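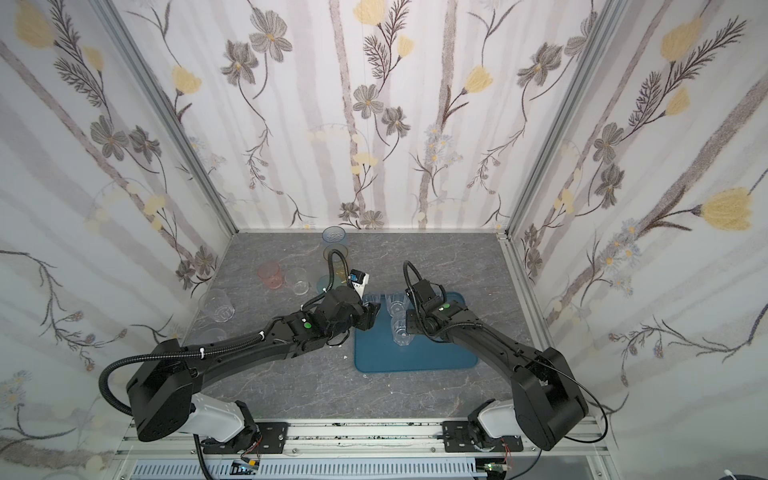 Prekden is my little collection of pictures about getting cups in order, and this README covers what's in it. I like cups because they're all nearly the same thing until you try to line them up. The clear ones are the hard part — they have faceted sides, and when they stand on the blue tray the color comes right through. Version 5 has 58 short sessions.

What's in a session

Drinking cups, a gray marble-patterned top, flowery wallpaper, and a blue mat that marks where the cups should go. Some cups are clear, some are tinted (there's a pink one and a yellowish one I'm fond of).

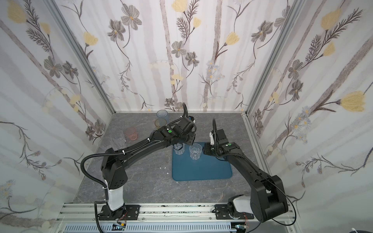 Stelmakh wrote in to ask whether a cup counts as placed if its base hangs over the edge of the mat. It doesn't! The whole base has to be on the blue, and I went back over 37 labels to fix that.

The target layout is two rows of four, all on the mat. I label the back row first, left to right, then the front.
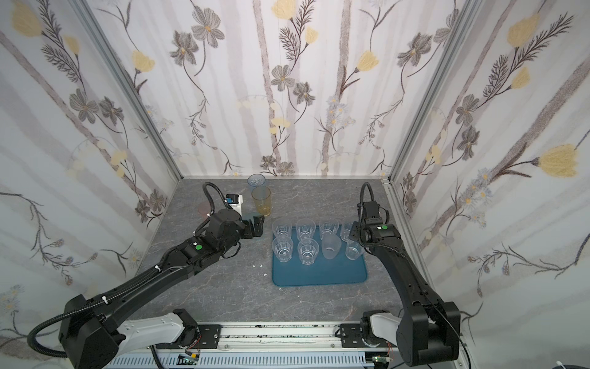 Known problems

Clear cups hide behind each other, so a label can land on the wrong one. Cups on their sides get the tag "lying", and I'm still going through the leaning ones — send me any you'd tag differently.
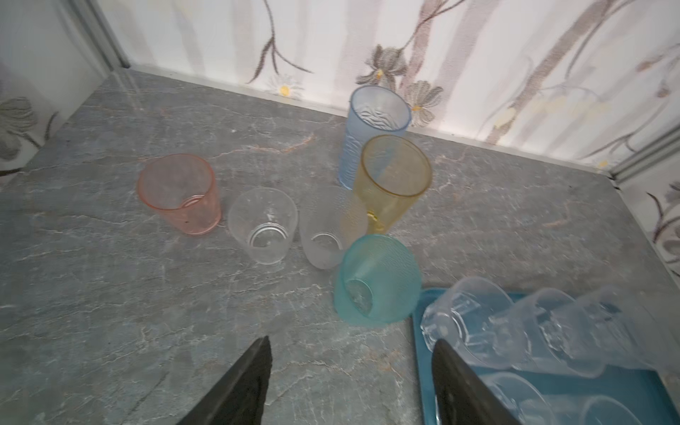 Loose cups on the countertop, turquoise one tagged "lying".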